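Support > Utham Dual Arm Cell > Grippers > Comparing Finger Sets

Last updated: July 2023

4.2 Pouch and bag test

Run this before picking a finger set. Same items for both sets - candy pouches, one paper gift bag.

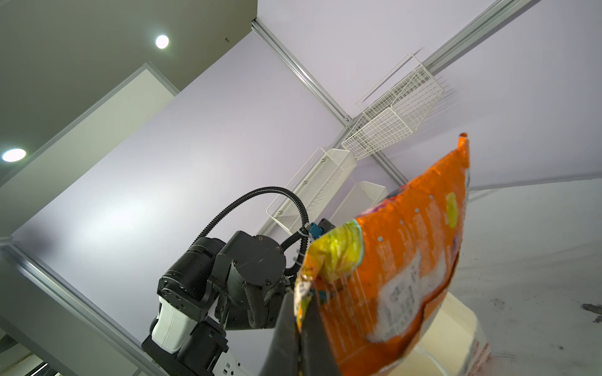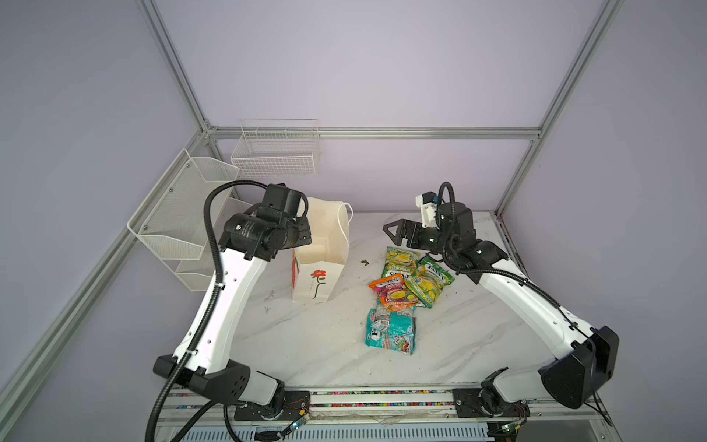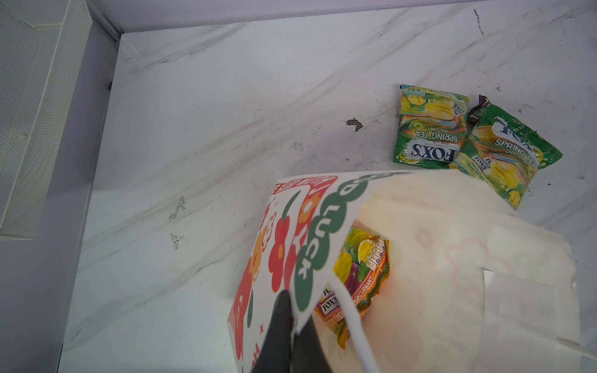 1. Home both arms. Jaws fully open.
2. Load the Prata profile. Grip force 66 to start.
3. Pinch a pouch by the crimped seal, lift, hold. Check the wrist view for slip.
4. Pinch the paper bag low on the front panel. Stop if it tears.
5. Save the log, swap to the Sindach fingers, repeat steps 1-4.

Note: 100 picks per set. Fewer than that and the numbers jump arround.

CAUTION: Power off the arm before changing fingers. Keep hands clear of the jaws at re-home.

Note: wrist camera needs recalibrating after every swap - see section 2. Fixed camera doesnt, unless it got bumped.

6. Send both logs to Ulside support with the firmware version.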